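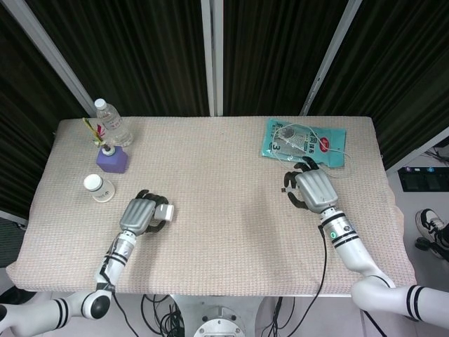 Estura occupies the second floor of a former mill building outside Pirkier, and its spring open day in March drew enough visitors that entry was split into timed groups. Ours went in at 10:20. The subject was table layout and small-item storage for compact apartments. Coats and bags were left at the door.

The first room has tables dressed with everyday items. The one I spent the most time at was rectangular, with a light pinkish-beige cloth in a waffle texture. Clear water bottle and flower at the back left, snack bag at the back right, a small white screw-lid bottle forward of the other bottles. The flower is a small pink-red one on green stems, standing in the top of a purple square-bodied bottle with a white nozzle. It leans to the left, a point to allow for when the neighboring item is tall.

The bag is teal blue with Chinese lettering and a large 3, and was laid flat. Estura's handout recommends this for any soft pack on a shared table. A white cable or string had been left across it. The handout also asks for cords to be coiled and kept in a tray, so the table did not meet its own guideline on that count.

Dark pleated curtains hang behind the table. They make the pale cloth easy to see, but a clear bottle tends to get lost against them from the far side of the room. I would have preferred a plain gray wall.

The second room covered textiles. Estura tests its waffle cloths to 1000 wash cycles and keeps samples pinned to a board at intervals. Shrinkage is measured on a square of 64 cm. After the last cycle the figure given was 7 percent along the length, with less across the width. Edge stitching held on all the samples shown. The Åberg weave, a flatter cloth from the same loom, shrinks less but slides on a smooth tabletop.

Storage trays from Wultix were on sale in the corridor. Depth is adequate for small bottles, and the dividers lift out for cleaning. The lids were out of stock.

The visit takes 20 minutes per room. Parking is behind the building, entered from the river side, and the elevator is small.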